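The Gripper That Wouldn't Admit It Was Holding Anything
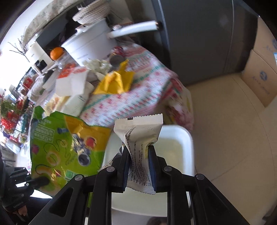 A snack wrapper pinched between the ribbed pads, with the white tub just below.

I have been picking fights about wrappers since August, so let me try to get the whole argument down in one place and then Eluned Bellis can stop forwarding me things.

Quick version of what went wrong. We'd been collecting demonstrations with the hand-held grippers, people tidying up snack packets at kitchen tables, and Dostley trained a sorting arm on them. Pick up wrapper, drop in tub, repeat. It looked great! Then Dwynwen Morris left it running over lunch and came back to find the arm going back and forth over the tub, opening, closing, opening, closing, with one crushed packet stuck to the left pad the entire time. It logged 257 successful drops. The tub had 4 wrappers in it.

Now, the fix everybody wanted was a better camera. Aníbal Patrício had a quote on his desk before the end of the day (the man loves a quote). And I get it, film packaging is horrible to look at. It's shiny, it twists, it has printing running every which way, and once it's squeezed in the middle it doesn't look much like the thing it was a second earlier. But the camera had nothing to do with it. The arm counted a drop every time the fingers opened. That was the whole test. Fingers open, job done, add one.

I think that's a safety problem, and I'm tired of hearing it called a bookkeeping problem. A wrapper weighs next to nothing, so who cares, right? Except the same release check was sitting in the code for the Oneo cell, where the arm hands glass jars to a person. Same line, copied over. If the arm believes it has let go and it hasn't, it moves off while somebody still has a hand on the jar. Afroza Jayasinghe found that one, and she found it by reading, on her own time, after we'd all gone back to arguing about lenses.

Dostley's answer was that the pads had gotten greasy and we should wipe them every 400 cycles. Fine, wipe them! I'd wipe them anyway. But a cleaning schedule doesn't tell the arm what it's holding, and a machine that's right only while it's clean is going to be wrong in a kitchen, where everything has chip dust on it.

What I'd like instead is pretty dull. Close the fingers again after every release and see whether they meet. If they stop short, something's there, so halt and beep. Yes, a very thin film might slip past that, and Aníbal has pointed this out to me more than once. Then weigh the tub too. It slows the cycle down, and Dostley hates that, and I don't care much.

Gunhild Kvaran put the re-close check on the Oneo cell last week. It has halted twice so far, and one of those was a false alarm, which I'm told is my fault. I'll take it.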